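Linen closet week - gallery

Posted 2018-08-28

Quick page, typed between loads. The upstairs closet at the Clakby house finally got its turn, after being put off since November. Towels, sheets, napkins, the whole bit. Went in planning to straighten one shelf, ended up with everything on the landing and no way to get to the bathroom.

Pictures are further down, after the notes. Skip to them if you want, the notes are mostly for me and for the people who asked about the shelves last time.

The closet

Narrow, deep, one bulb. 71 inches from the floor to the top shelf, which is why the top shelf has been a black hole for years. Found a tablecloth up there still in the Mustisex bag. Never opened. Also a set of crib sheets, and no crib in this house for a long time.

Shelf paper came up in strips. Scraped the rest with a putty knife. New paper is the Endik kind, plain, peel and stick. Do NOT do the peel and stick alone. Got it crooked on the second shelf and it is staying crooked.

What stays, what goes

Keep: anything cotton that still feels ok against your face. Flannel sheets, both beds. The good napkins. Old dish towels with holes go in the rag bin under the sink, not back in the closet (talking to myself here).

Go: pillowcases with no sheets. Fitted sheets where the elastic has quit. The scratchy blanket. One bag went to the Acheampong thrift counter, they take linens if theyre clean and tied up. They won't take pillows, so that was a wasted trip with the pillows.

Total spent on this, $211, and most of that was bins. Could have been less. The lidded ones were on sale and then I got the matching small ones that were not on sale. Oh well.

Washing

Whites by themselves, warm, no softener on the towels. Thin things out of the dryer early and folded right away or they set with creases and you are ironing, and I am not ironing. The thick stuff can wait in the basket till after supper.

Folding

Big stuff in thirds, then thirds again, fold facing out. Fitted sheets - tuck the corners into each other, do your best, shove it inside its own pillowcase. Small thin cloths are the worst of all of it. They slide, they wont hold a crease, and a stack of 6 leans over the minute you shut the door. I stand mine up in a shoebox now, like file folders.

Pictures

Thin white cloth, bunched up, hem at the top and the side all zigzag folds. Smoothing and folding still to do. 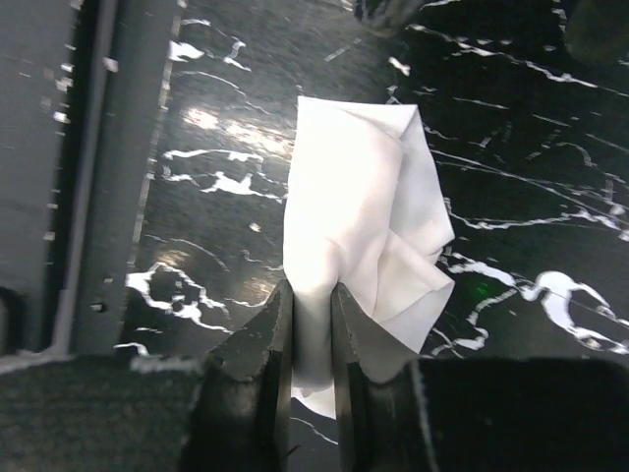 Endik commented that the shoebox thing works better if you roll the thin ones first and put the open edge down, and that a dab of spray starch before folding keeps them from going limp in the box. Also says skip the starch on anything used for dishes, it comes off on the glasses.

Ok, trying the rolling on the next batch. No starch in the house so that part waits.

Still left: labels for the bins, the hall basket, and a hook for the ironing board so it quits falling on people. Bathroom cabinet after that, maybe. More when its done.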